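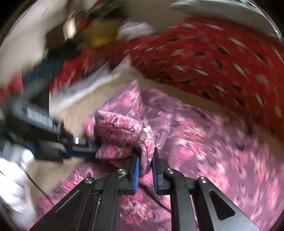
Open Day at the Evon Textile Rooms, Jundside

We use cookies to remember your settings and count visits. By staying on this site you accept our cookie policy.

The Evon rooms are on Husidska, ten minutes on foot from the Jundside bus station if you take the stairs by the canal and longer if you follow the signs. I followed the signs. The building used to be a carpet warehouse and still has the carpet firm's loading doors on the street side, but visitors go in through the yard.

Evon takes in used clothing and household cloth, sorts it, mends what can be mended and sells it on. The rooms open to the public one time a year, in October, and entry is free. There is a rack of printed floor plans inside the door. Take one, because the rooms are numbered in the order they were rented and not in the order you walk through them. Room 2 comes after Room 5.

The intake hall

The first stop is the intake hall, where the bags come in. According to the board on the wall, Evon handles 700 bags in a normal month. They are weighed on a floor scale, opened on a long steel table and split into wool, cotton, synthetics, bedding and "other." Curtains go under bedding. I asked why and was told that they had always gone under bedding.

The hall is cold and it smells of other people's closets. Keep your coat on. Visitors can try sorting a bag themselves at the end table, under supervision, and there was a short line for it. My bag was nearly all baby clothes and one very heavy bath mat.

Synthetics are the hard part. Labels have often been cut out, so the sorters go by touch, and they are allowed to put a piece in a "not sure" bin. The bin is emptied every afternoon and gone through again by somebody else.

The wash room

You see this through a window only. There are two large washers and one dryer, and printed pieces in bright colors are washed separately from everything else the first time. Reds get a second wash on their own if the rinse water shows color. There was a display of pieces that had gone wrong, including a pillowcase that had been white and a set of napkins that had shrunk to different sizes.

The mending room

This was the busiest room and the one with the best light. It has sewing tables along the north wall and thread on pegs, arranged by color. The thread wall holds 98 colors. A card underneath says which ones have run out, and on the day it was most of the greens.

The demonstration was on hems. They showed a hand-rolled hem and then a machine hem on the same thin cloth, and passed both around. The rolled one is softer at the edge and takes far longer. Evon only does it on pieces that had one to start with.

The print room

Room 2 is where the patterned cloth is kept and folded, and it was what I had come for. I buy prints for lining bags and boxes, and Evon has more of them than any other place I know in the region. Their own list gives 3000 pieces, from full bedspreads down to offcuts, all stored by main color and then by type of print. Florals take up most of the shelves.

The light pieces are laid out over upholstery to be looked at. It is a sensible choice. A thin cloth slides off a hard table, and a plain beige background makes it easier to judge the colors of a print than the gray metal of the shelves does.
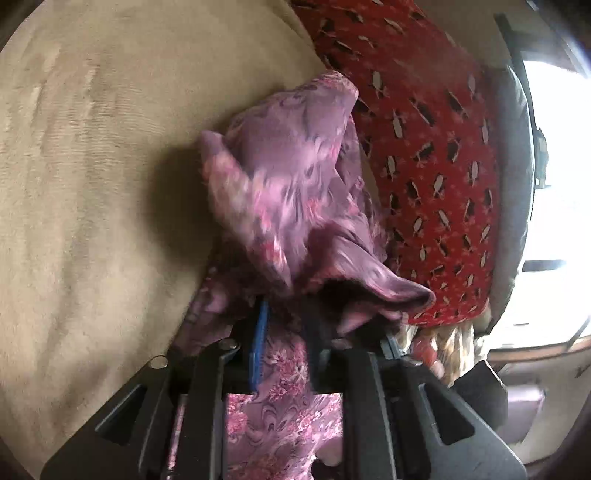
Purple floral print being lifted off the beige cushion, with the red print lying to the right.

The purple one held my attention longest. The ground is a dusty mauve with dark curling lines and swirls, and the flowers come in clusters of pink, coral red and cream. Bunched up, it shows almost nothing but petals in some folds and almost nothing but plain mauve in others. I would want to see a print like that fully open before deciding how to cut it. With a small box, you could easily end up with a lid that has no flowers on it.

The red one is a different sort of pattern, with white and black motifs in diagonal rows and tiny pale dots between them. I read the motifs as feathers at first and later thought they could just as well be leaves. Rows like those have to be matched at a seam or they look careless, so allow extra length. I didn't ask what either piece was made of.

There was a folding lesson in the same room. Their method is to find the two corners on the same short side, bring them together, let the cloth hang until it stops swinging and only then lay it down. I have always folded on the table and smoothed as I went. Theirs is quicker on anything thin, and I have used it since on my own shelf.

The shop

The shop is by the exit and is run jointly with Hsieh, the button and trimmings store from the other end of Husidska. Evon's cloth is on the left and Hsieh's drawers are on the right, and each has its own till, so you pay twice if you buy from both. Small prints were nine a piece on the open day whatever the size, and the good ones had gone by early afternoon. I bought a brown check and a card of flat black buttons.

Practical notes

The doors opened at 10 a.m. and the print room closed at 4 p.m., an hour before the rest. The floor between the intake hall and the wash room has two steps and no ramp. People with wheels can use the yard and come in again at the mending room, but you need to ask for that door to be unlocked.

Coffee is in the yard, cash only. The restroom is next to the wash room and isn't marked on the floor plan.

If you want prints, go straight to Room 2 and walk the rest afterward. The demonstrations are repeated every hour, so you won't miss the hems.

Last updated: October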